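Two-armed rig in Vudenley passes 2000 recorded runs

The robot workshop at Stidulmont reached a milestone on Sunday, when its two-armed rig logged its 2000th practice run for the Prakarero learning project – and the team could hardly wait to start on the next batch!

Every run is a short recording of a person steering the arms through a simple job with everyday tools and small objects. The learning system will later study the recordings and try to work out the movements for itself. Of the runs collected so far, 986 involve both arms working on the same object, the hardest kind to get right.

"You get a feel for it after a morning, and then you don't want to give up your seat," said Špela Vlachou, who leads the recording sessions. "My best is 65 clean runs in a day. Kirsten got 64 and has asked for a rematch."

Kirsten Gagnon looks after the tool tasks, which began in October with spanners and have grown to include baskets hung from the rails. 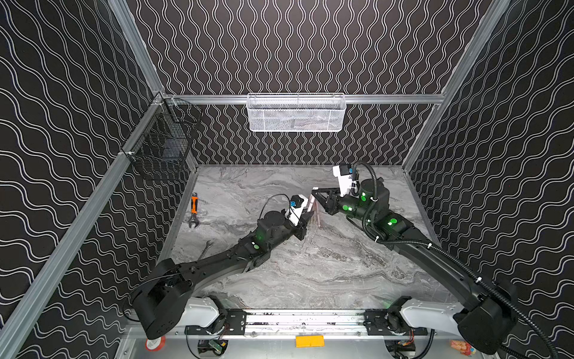
Stidulmont Robot Learning Team

The two grippers meet over a slim pink rod, with a pair of spanners lying on the marble-patterned floor. Training on the full set starts next month, and the team plans to share the recordings with its partners at Tichý once they have been checked.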